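Ticket 276: hand towels coming out of the wash stiff and creased
Status: closed
Opened by: Flisar holiday lets, linen store
Product: Motimden washer-dryer, small load model

Problem as reported

The small terry towels are coming out of the machine hard along the hems and will not lie flat. Folded in half they spring open again, and the corners curl. We change nine sets between guests and the pile falls over in the cupboard. Bath sheets from the same load are fine. The trouble began in March, when we went over to the Effiong washing powder.

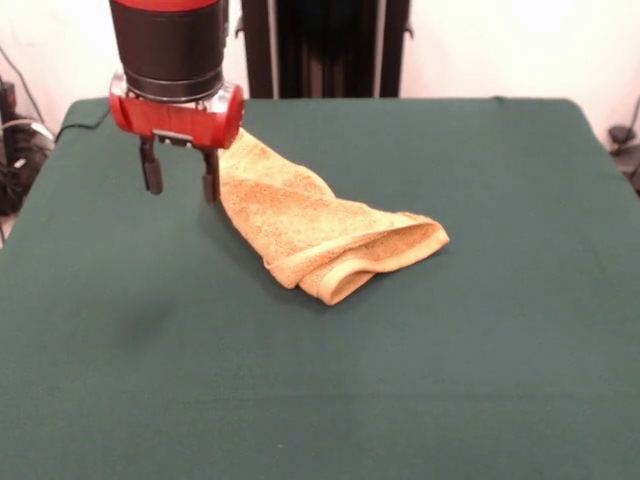

Linen store log, Flisar. Last updated Fri 28 August

First checks

Filter cleaned, drawer rinsed out, door seal wiped. No error code. Ran the usual 40 degree wash with the drum full, then the timed dry. Towels the same as before, with the hems rolled over on themselves.

Ran the same wash with half the load and half the powder. Some improvement. The middle of each towel was soft but the hems were still stiff. There was white residue in the drawer, so we were still using too much powder for the water here, which is soft.

Washed one batch twice with no powder at all. Suds showed in the door glass during the first wash and for part of the second. That answered the powder question.

Drying

The timed dry was set to 37 minutes and the load was then left in the drum, often until the next morning. Changed to 26 minutes and took the towels out as soon as the machine stopped. Each one was shaken by the short end, laid out and smoothed from the middle towards the corners before folding.

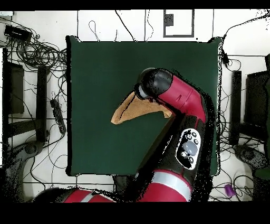 The smoothing matters more with the older towels, where the hem has shrunk and the rest has not. Pull the hem gently along its length while it is warm. If it is left until cold it has to be damped again. Fold in thirds lengthways, then in half, hem to the inside.

Settings now in use

Half load. One level scoop of powder. Extra rinse on. No softener. Timed dry, 26 minutes, out straight away.

Result

Four changeovers done on these settings. Towels soft, pile stays up. Two old ones still curl at one corner and have gone to the cleaning box. Studier, who supplied the towels, have been asked whether newer stock has the same hem. No reply yet. Closing this and will open another if needed.

Comments

linencupboard: Same here with the hems. Extra rinse sorted most of it.

dalesview2: Does the extra rinse add much time on the Motimden? Ours is slow enough already.

linencupboard: A bit. We put it on before lunch.

tumbledown: I would not bin the curly ones, they make good floor cloths.

Contact the linen store | © Flisar | Back to top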